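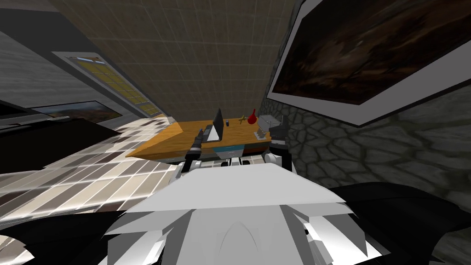 Welcome, and thank you for reading these before your first simulator session at Hillent. Most of them come from questions people have put to Shona McKinnon since June.

**Do the house rules apply in simulation too?**

They do, I'm afraid, all 18 of them! We know a pretend desk can't be scratched, but habits have a way of following you over to the real arms, so please drive as if it could.

**How close may I bring a gripper to the desk before I slow down?**

Drop to the slow setting at 300 mm from any surface or object, and stay there until you've backed away again. If both arms are near the desk, move one at a time.

**What if I knock something over?**

Stop, save the run and mark it "contact". Please don't delete it, however embarrassing it feels (Manaia Pomare has marked plenty of her own).

**May I rearrange the room?**

By all means, so long as you save it under a new name. The shared layout is version 2, and everybody's results are compared against it.

**Who signs off my runs?**

Bronwyn Whitelaw or Keir Mackay, whichever of them you catch first. Leave your log in the tray in room 214 and you'll usually have it back by teatime.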